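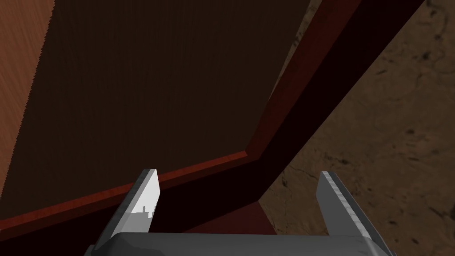 Jelitz Institute for Household Robotics
27/02/2018

The Jelitz Institute has completed the first collection period of the Lirnero project. In this thread we set out how the examples were gathered, what was kept, what was discarded, and what will change in the second period.

Lirnero is a set of recorded household tasks carried out by a simulated two-armed robot on a mobile base. Each recording pairs what the robot's cameras would see with the commands an operator was giving at the same moment. The recordings will be used to train a system that has to produce those commands by itself.

All work in this period was done in simulation. No physical robot was used, and none of the results should be read as a statement about how a physical robot would perform. A separate notice will be issued if and when the work moves to hardware.

The collection took place at our Wolterska site. Operators worked in pairs, one driving and one watching. The watching operator did not give instructions during a recording and wrote remarks only after it had ended. Pairs changed roles at the end of each session.

The period closed with 1,042 accepted recordings. The target set last year was 800. We are pleased with the total, although the spread across tasks is uneven and we would not wish the figure to be quoted without that remark.

Tasks were drawn from a fixed list. They include approaching a piece of furniture, opening or closing it, passing through a doorway, picking up a small object from the floor, and setting it down in a named location. Longer tasks were built by joining shorter ones from the same list.

We used 12 house layouts. Within each layout, the starting position of the robot, the lighting, and the placement of loose objects were changed before every recording. Walls, doors, and large furniture stayed where they were.

The decision to leave large furniture in place was debated for some time. Moving it would have given more variety. It would also have required every layout to be checked again for blocked routes, and we did not have the staff hours for that in this period.

Operators were told to drive as they would wish the trained system to drive. In practice this meant slow approaches, a pause before closing the fingers, and no contact with walls or door frames where it could be avoided. Recordings that reached the goal by pushing through furniture were discarded, however quick they were.

On views. Each recording holds a view from the head and a close view from the wrist. The head view shows the room and often part of the robot itself. The wrist view shows the fingers and whatever lies directly ahead of them. We keep both at all times, including moments when one of them contains little of use.

We have been asked why we keep the dull stretches. A wrist view that holds nothing but a panel and a strip of floor still tells the system something about where the hand is. Early in the project we trimmed such stretches. The trained system then behaved poorly whenever it met one – it would stop, or open and close the fingers without purpose. 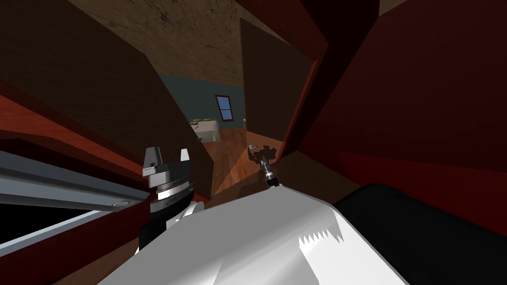 Doorways proved to be the hardest part of the list. The robot is wide when its arms are raised, and an operator working from the head view has limited knowledge of what lies beside the base. Many early attempts ended with an arm resting against a door frame.

After the first review we wrote a short rule for doorways: stop before the opening, bring both arms in, line up the base, then proceed. Operators followed it well. Discards on doorway tasks fell in every session after the rule was introduced.

The rule had one side effect that we did not foresee. Because operators now stopped at the same distance from each opening, the examples began to resemble one another too closely. A system trained on them handled a doorway correctly from that one distance and became unsure from any other.

We therefore added a set of recordings that begin in awkward positions: at an angle to the opening, too close to one side, or with an arm already extended. Operators were asked to recover calmly and continue. These recordings are marked as recoveries in the index, so that a user of the data may include or leave them out.

On labels. Every recording carries a one-sentence instruction in everyday English, written by the watching operator after the fact. A second person then read the instruction and watched the recording without knowing which task had been assigned. Where the two did not agree, the sentence was rewritten.

Most disagreements concerned words for furniture. One operator's cabinet was another operator's cupboard, and drawers, trays, and boxes were mixed up often. We considered a fixed word list and decided against it. People in real homes will not keep to a list, and the system has to cope with that.

We did correct left and right. A fair number of instructions gave the side as seen by a person facing the robot. The project standard is the robot's own left and right, and every instruction has been brought into line with it.

On discards. A recording was removed if the goal was not reached, if the views and the commands were out of step, or if the simulator produced motion that could not occur in a real room, such as an object sinking into a shelf. Small visual faults on surfaces were not grounds for removal.

Discarded recordings have not been deleted. They are stored with the reason for removal and may prove useful for teaching a system to recognize failure. They do not form part of the total given earlier in this thread.

The simulator settings and the review procedure were prepared with Hollenstein, our partner for this project. Hollenstein also ran the timing checks. A fault found in those checks – the wrist view was being stored slightly later than the head view – was repaired before the main collection began. Trial recordings made before the repair are excluded.

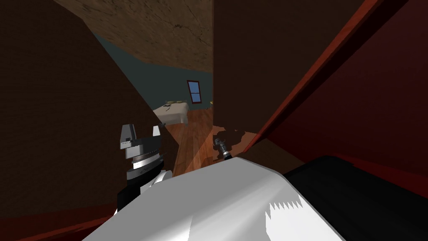

One reader wrote to us after our last update to object that simulated rooms are too clean and too simple, and that a system raised on them will fail in the first real bedroom it enters. The same letter asked whether the effort would be better spent on a smaller number of recordings in real homes.

We take the objection seriously. Our present answer is that simulation allows a task to be repeated from many starting points at low cost and without risk to anyone's belongings. It cannot settle how a gripper behaves on a worn handle or a heavy blanket. We expect to need both kinds of data, and the share of each is an open question.

On balance between tasks. The project plan calls for at least 100 accepted recordings of each short task. Approach and pick-up tasks are well above that number. Closing tasks are below it, mainly because operators found them quick and dull and tended to choose others when given a choice.

In the second period operators will not choose. Tasks will be assigned in a shuffled order at the start of each session, and the order will be stored with the recordings. We should have done this from the beginning.

Session length will also change. Remarks from the watching operators show that driving becomes less steady toward the end of a long session. Approaches get faster and the pause before grasping gets shorter or disappears. Sessions will be cut to half their present length, with a proper break between them.

We will not remove the late-session recordings already accepted. They met the standard when they were reviewed. The position of each recording within its session is given in the index, and users who wish to filter by it may do so.

The second period opens in March at the Wolterska site. New operators will complete a training day before making any recordings that count. Applications are handled through the institute's usual office and should not be sent as replies to this thread.

The index, the labeling guide, and the doorway rule will be made available together with the recordings once the licensing review is complete. We are unable to give a date for that. Requests for early access from teaching institutions will be considered in the order received.

Corrections to anything stated in this thread will be posted as replies to it.

Filed under: Robotics > Training Data > Project Updates

Comments (5)

tobermory_k
Glad to see the recoveries kept separate. We mixed ours in with everything else two years ago and have regretted it ever since. Will the index say where in the recording the recovery ends and the normal driving starts?

Jelitz Institute
Yes. Each recovery carries a marker at the point where the operator judged the robot to be back on course. The marker is a human judgment and should be treated with some care.

plainweave
Please reconsider the furniture staying put. If the wardrobe is always on the same wall the thing will just learn where the wardrobe is, whatever you tell it in the instruction.

M. in the back row
I did this kind of driving for a summer and the part about the end of a long session is exactly right. By late afternoon I was slamming drawers. Shorter sessions will help more than any rule.

oddlot77
Any plans to store the discards' remarks in the public index too, or only the reason codes?

This site uses cookies to remember your settings and to measure visits. By continuing to browse you agree to their use. Manage preferences | Accept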